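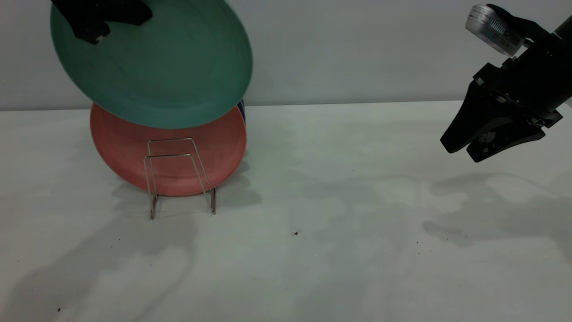

Colored Glazes Return to the Everyday Table

By Ignacio Farías
Jan 21, 2022

For much of the past decade, the household plate was white. Hotels set the standard, and families followed it. The Puvden Institute for Domestic Design now reports a steady return to color, with greens, reds and deep blues mixed freely within a single set.

The Institute's survey drew replies from 2,853 households. Of these, 704 had bought colored tableware in the preceding year, and 345 had replaced a full white service. Respondents most often cited the wish to add single pieces over time without having to match them.

Manufacturers have adjusted their ranges accordingly. Brirko, which sold only white plates until last June, now offers 4 glazes by the piece. Siddiqui has reissued a streaked sea green first made for its restaurant customers.

The change has also affected storage. Plates once stacked in a closed cupboard are increasingly kept on edge in wire racks, where the color can be seen and a single plate can be taken out without lifting the others. The Institute advises that a rack's slot be wide enough to clear the rim and that its feet stand level on the counter. Matte glazes mark more easily than glossy ones and should not rub against bare metal.

An exhibition of plates and racks from the Voven collection will open at the Institute in June. Admission is free to members.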